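Open Day at the Telholm Workshop

In April I visited the open day at Telholm, a small company in Derese that sorts and packs spare parts. The building has 1650 square meters on one floor, and Aravind Lobo took our group of 14 visitors through it slowly, with time for questions.

I liked best the room with the pale wooden tables. The parts are kept there in trays with small cells, and a tray can stand inside a clear plastic container, so one sees the contents from the side also.

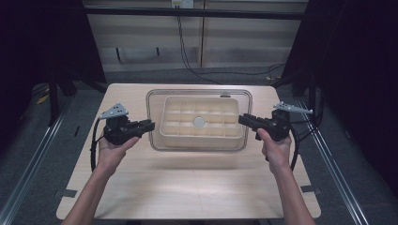

Mr. Lobo told us that they changed to clear containers two years ago. Before, all boxes were gray and people opened three or four to find the right one. A shelf in the next hall holds 135 of them — I would like to have such a shelf at home.

After the tour we had coffee with Milagros Arango from the packing hall. She gave me the address of their tray supplier, Ondano. The bus back to the station leaves from the main gate.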